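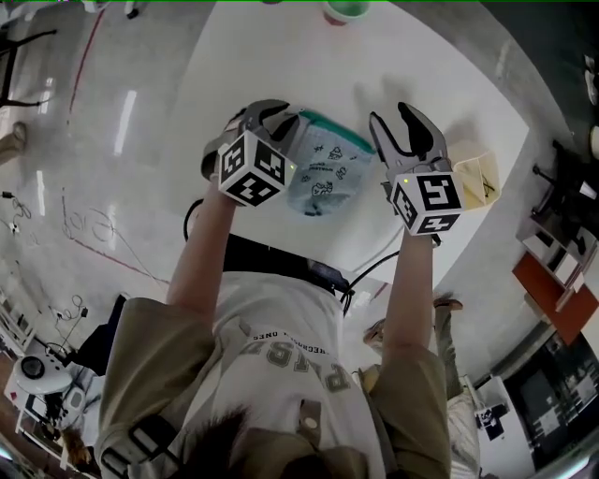
Reusing small plastic bags and paper boxes

Small printed bags and little paper boxes pile up fast in a kitchen drawer. Most of them are good for a second or third use if they are sorted when they come into the house.

Start with a cleared table. A white or light-colored top makes it easier to spot crumbs and grease on clear plastic. Lay the bag flat and run your palm from the closed end toward the opening to push the air out. Check the side seams. If a seam has started to split, throw the bag out — tape never holds for long.

Bags that held dry snacks only need to be turned inside out and shaken over the sink. Anything that smells of oil should be washed with a drop of dish soap and stood upside down over a cup overnight. Don't reuse bags that held raw meat.

To store them, fold each bag in thirds lengthwise, then roll it from the bottom. The printed band at the top ends up on the outside, so you can tell one kind from another without unrolling it. Stand the rolls on end in an open paper box. Mine holds 17, and when it is full I stop saving them.

Paper boxes should be dry and free of grease spots. Use the shallow ones in a drawer for rubber bands, twist ties and clips. If the sides bow out, fold a strip of card to the inside length and glue it along the wall.

Alper Kozan wrote in to ask about freezing in thin bags. I wouldn't. They get brittle and crack at the folds, so use proper freezer bags and keep these for bread ends, buttons or screws.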